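Acceptance

The unit came back to the bench at 4:40 in the afternoon with a form taped to the top. The form said: Returned by customer. Stated fault, none.

Kalliopi Theodorakopoulos had worked in returns at Oston for long enough to know that this combination was rare. People sent back ovens that sparked, ovens that hummed, ovens whose turntables went around only one way. They wrote long paragraphs in the box provided. A person who wrote "none" had usually misread the question.

She removed the form, put it in a clear sleeve and assigned the unit the next number on the sheet, which was 288. She checked the exterior for dents. She checked the cord for cuts and the plug for heat marks. She entered a zero in each column.

The procedure for returned ovens was written by a man named Leblanc who had left the company before she joined it. It ran to 40 steps. Step 1 was to read all the steps. Step 9 was to open the door fully and confirm that the latch hooks were present, straight and firmly seated. Step 10 was to remove any object left in the cavity by the customer and record it on line C.

She opened the door fully.
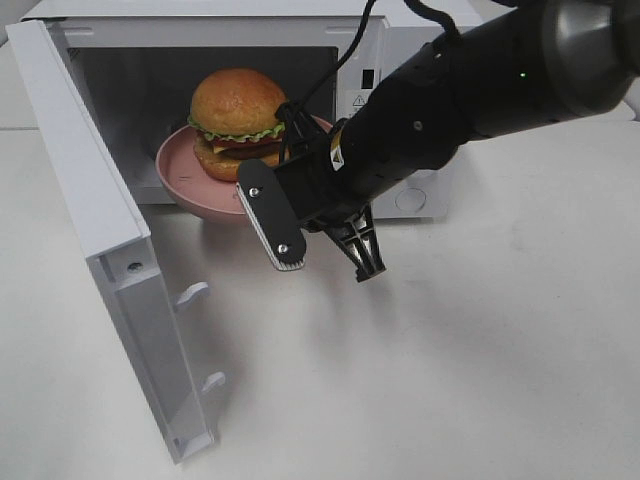

Unit 288, step 9

Two hooks, present. She pressed each one with a fingertip and it gave and came back. She wrote "2, straight, seated" and turned to line C.

Line C was short. In its time it had held a spoon, a wet paper towel, a baby's sock and half of a baked potato. She wrote "bowl, pink" and then stopped, because the second object required a decision. It was a hamburger with lettuce, tomato, a patty and cheese, and it was a toy. The bun had a gloss that bread does not have. Food went in the bin under the bench and was recorded as discarded. Customer property went in a bag and was recorded as held. The form had no third category.

She wrote "hamburger (toy)" and bagged it. She bagged the bowl separately. Each bag got a tag with the unit number.

Steps 11 through 26 concerned the seal, the hinge and the interior walls. The walls were light gray and had no burns. She ran a cloth along the ceiling of the cavity, where grease collects first, and the cloth came away clean. She folded it and ran the other side along the rear wall. That was clean as well. The hinge moved through its full travel without noise. The seal had no nicks.

At step 27 she put a measured cup of water in the cavity, closed the door and ran the oven for one minute. The water warmed by the amount given in the table. At step 31 she held the leakage meter along the edge of the door, moving it an inch per second, as Leblanc required. The needle stayed where it was.

By step 36 there was nothing left that could be wrong with it. She went back to the sleeve and read the form again. The return address was a street in Stornby, number 226. The name had been written in pencil and had rubbed off, apart from a capital W. Under "Length of ownership" someone had put "Since February." Under "Frequency of use" they had put "Daily, at lunch."

She looked at the cloth, which was still folded on the bench.

An oven used daily from February would have left something on the cloth. She had tested a great many of them and had never seen a ceiling that clean in a unit more than a week old. A very careful owner could do it, by wiping after each use. She considered the careful owner for a while. She considered how such a person would shut the door on a bowl and a hamburger, tape a form to the top and call the carrier.

Then she considered a lower counter, and somebody short, and a meal that took as long to cook as the person decided it took.

The form had a box for remarks by the technician. She wrote: "Unit appears not to have been used to heat food." She read this over. It was correct, but it disagreed with the customer's own entry, and step 38 said that any disagreement had to be explained. She added: "Used daily, per owner. No wear." That was correct too.

Step 39 was the disposition code. Units with no fault and no wear were coded 1023 and went back to stock after cleaning. Objects held on line C were kept for the storage period and then cleared with the rest of the shelf. The carrier would not take a parcel for objects alone unless the technician opened a new shipment, with its own number, and gave a reason from the list.

She read down the list. Wrong item. Missing part. Courtesy. Spare.

She took a carton from the Wurumano stack, the small size, and wrapped the bowl in two sheets of paper. She put the hamburger in the bowl, where it had been. On the label she copied the street and the number, and for the name she wrote a W and left the rest of the line open.

For the reason she chose "Missing part."

Step 40 was to close the door of the unit and initial the sheet. It was 5:25 when she did.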